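Household linen is the general name for cloth goods kept for daily use in the home, such as towels, sheets, tablecloths and napkins. It was once woven mostly from flax, and the name stayed in use after cotton became the usual fibre.

Storage

Linen is normally folded before it is put away. Flat pieces are halved lengthwise and then folded across until they fit the shelf. In the Randari district, where damp weather sets in from November, cupboards were traditionally built against the chimney wall.

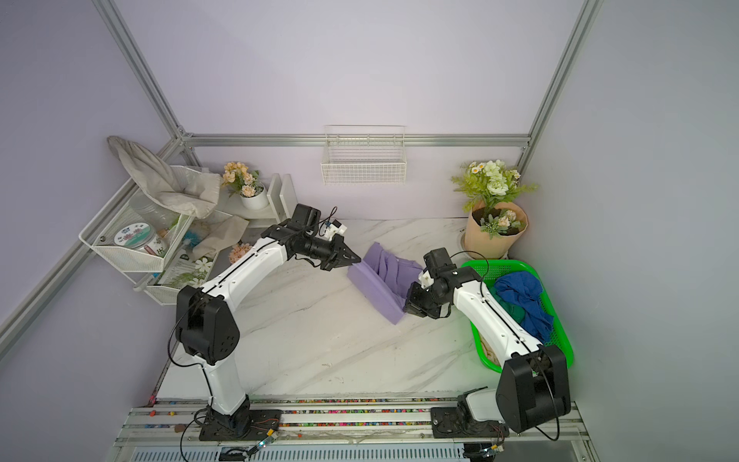 Folded cloth on a marble-patterned tabletop

Towels sold by the Jääskeläinen mill came in a standard weight of 330 grams per square metre, and its sheets were sold in bundles of 16.

Washing

Sorting comes before washing. White cotton was formerly boiled, and many labels still allow 80 degrees, although dyed cloth is washed much cooler. Strong shades are kept apart from pale ones until the dye has settled, so a mixed basket like the green one shown, with royal blue and lavender-purple pieces together, would usually be divided into two loads. Wool is washed separately.

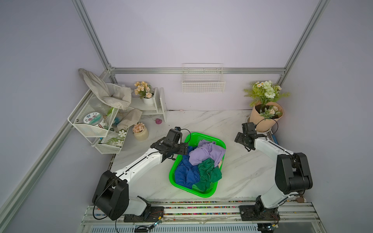 Commercial laundries grew up in the port of Sasis to serve passenger ships. The largest, Flastar, employed around 345 people at its height and marked each customer's goods with coloured thread. Coloured garments such as the blue and dark green ones in the basket were handled in a different room from table linen. The building was listed in April 2018.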